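The Long Count at Bikgate

On the opening drive of the second half, with Dastness leading by 14 and the rain coming sideways over the east stand, Bikgate did something that a losing team does not usually do. They slowed down. They let the play clock run to four, to three, and one time to one, before the ball was snapped. The home crowd started to whistle. Many of them thought that the new coordinator had lost his head, or that the headset was broken again, as it had been in July in the preseason game against Forlow.

The drive took more than nine minutes. It had one pass longer than ten yards, and this pass was dropped. It finished with a short run behind the left guard for a touchdown, and when the Dastness defense came to the sideline, four of their players sat down directly on the wet grass and did not go to the bench. Bikgate won the game by three.

I have followed this team for six seasons, first as a student who came to this country and did not know what a down was, and later for this magazine. I learned football the way other people learn a second language, from the rules first and only after this from the feeling. Maybe this is why I like what Bikgate is doing now. It is football which you can read slowly.

A team that could not run

To understand the change you must remember the season before. Bikgate threw the ball on almost every first down. They had a quick quarterback, two tall receivers and a line that was built to protect, which means that it was built to step backward. In good weather this was beautiful. They scored 40 points at home against Birkett and I remember people dancing in the parking lot.

Then the weather turned, and in the second half of the season the team gained 526 yards on the ground in total, across all of those games together. A good college team can do this in two afternoons. When Bikgate needed one yard, everybody in the stadium knew that they would throw for it, and the cornerbacks knew it too. They lost the final four games and each of them was close until the fourth quarter.

The coach did not throw away the playbook during the winter. He made it smaller. The offensive line coach told me that the running section went from a thick binder to a few sheets, and that the players were asked to learn these sheets so well that they could teach them to the equipment staff. One evening they really did this. A man who washes the uniforms stood at right tackle in his work shoes and was corrected, very politely, by a rookie.

What remained in the book are three runs and the small changes that belong to them. The first is an inside zone, where all five linemen step in the same direction and the running back looks for the opening. The second is a power run, where a guard leaves his place and goes around to hit somebody on the other side. The third one is a draw, which looks like a pass until it is too late to think about it.

Everything else is timing.

What the defense hears

The people in the stands look at the ball. Linemen cannot look at the ball, at least on offense, because they have a defender in front of them who weighs as much as a refrigerator. They listen. The quarterback says his words, and on one of these words the ball moves. If the offense always goes on the first word, the defense learns this in a few minutes and jumps at the same moment.

Bikgate calls its system the long count, although sometimes it is short. In one game I stood near the field with a notebook and tried to guess the word. I was wrong so often that I stopped trying before halftime. The defensive end of Birkett was also wrong, and it cost him three offside penalties. On the third one he took off his helmet and looked for a long time at the sky.

Five yards for an offside is a gift that does not look like much. But first and ten becomes first and five, and with first and five you can run two times and still not be in trouble. The left guard explained this to me with sugar packets on the cafeteria table. He used the brown ones for the defense. He told me that the free yards are nice, but the best part comes after, when the end across from him is afraid to move early and gets off the ball half a step late for the rest of the day.

I asked him if it is boring to play like this. He thought about it seriously. He said that throwing is more fun for the people who catch it.

The work on the small field

Behind the stadium there is a small practice field with bad grass, and it is where the line works before the rest of the team comes outside. They begin at seven in the morning. For the first part of the hour there is no ball. The five starters stand in a row and take one step, only one, and the coach walks behind them and looks at their feet. Then they take the same step again with the other foot.

In the first week of camp the coach promised them 1000 first steps before anybody would be allowed to block another human being. The players believed that he was joking. The center kept the count with a pen on the tape around his wrist, and when the tape was full he began on the forearm.
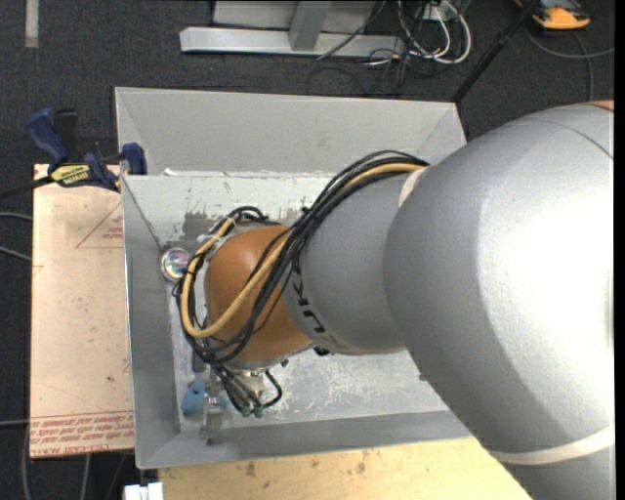
It is easy to make fun of this kind of practice, and some of the older fans do it. But if you watch the film of the Dastness game you will see what it is good for. On the touchdown run, the left guard and the center hit the same tackle with the same foot on the ground, so he is pushed from two sides and cannot turn his shoulders. The center then leaves him and finds the linebacker. The hole is not big. The running back needs to turn his body a little to go through it. When he comes out on the other side there is only the safety, and the safety is already backing into the end zone.

The running back himself is not a star. He came from Forlow in a trade that got two lines in the newspaper, and he is not very fast on the outside. What he has is patience. Coaches say this about many runners, and often it is a kind way to say that they are slow. In his case you can see it. He takes the ball, he makes two small steps which go almost nowhere, and he waits until the guard has finished his job. Young runners hate to wait, and I understand them, with all those large men coming.

He told me that in Forlow they wanted him to hit the hole at full speed every time, also when there was no hole. He had bruises on both shoulders until spring.

Problems which are still there

I do not want to write that everything is solved. The pass protection has become worse, and the coaches know it. When you teach a lineman for months to go forward, his feet forget a little how to go back. Against Birkett in the return game the quarterback was sacked five times, most of them on third and long, when the defense did not have to respect the run anymore. The right tackle had a very hard afternoon and did not want to talk after it, which I found correct.

There is also the question of what happens if Bikgate falls behind by more than two scores. With 14 points and a full half to play, a long drive is possible. With 21 points and one quarter, you are using up your own time. The team has a fast package for this situation, with four receivers and no huddle, but they have shown it only for a few plays and it looked like a group of people trying to leave a theater through one door.

The receivers are another story. One of them caught nine passes in a single game last season, and now he is happy with three. He blocks well. He has learned to stay with a cornerback until the whistle, and some of the longer runs this year came because he did so. But his contract finishes in the spring, and teams do not pay receivers for blocking, or not very much. When I asked him about it he laughed and said to ask him again when they have lost two in a row.

The fans are divided. In the bar on the corner behind the north gate, there is a table of men who would like the old offense back, and they say so at every incomplete pass and also at every complete one. At the next table they have started to shout the snap count together with the quarterback. They are usually wrong too. The bartender must have asked them several times to do it more quietly.

Dastness again

The second game with Dastness will be played away, on artificial turf, which is faster and is not good for a team that likes mud. The Dastness coach has had time to study the film, and I expect that he will put an extra man close to the line and dare Bikgate to throw over him. That is what I would do, with my small knowledge.

The last time I visited the practice field, they were working on an answer to it. The quarterback faked the inside run, the line took its one step forward, and the tight end went slowly through the middle as if he wanted to block somebody and could not find him. Then he turned around and the ball was there. They ran it six times. He dropped it twice, and the coach sent everybody back to the line and told the center to start with the cadence again, this time on the third word.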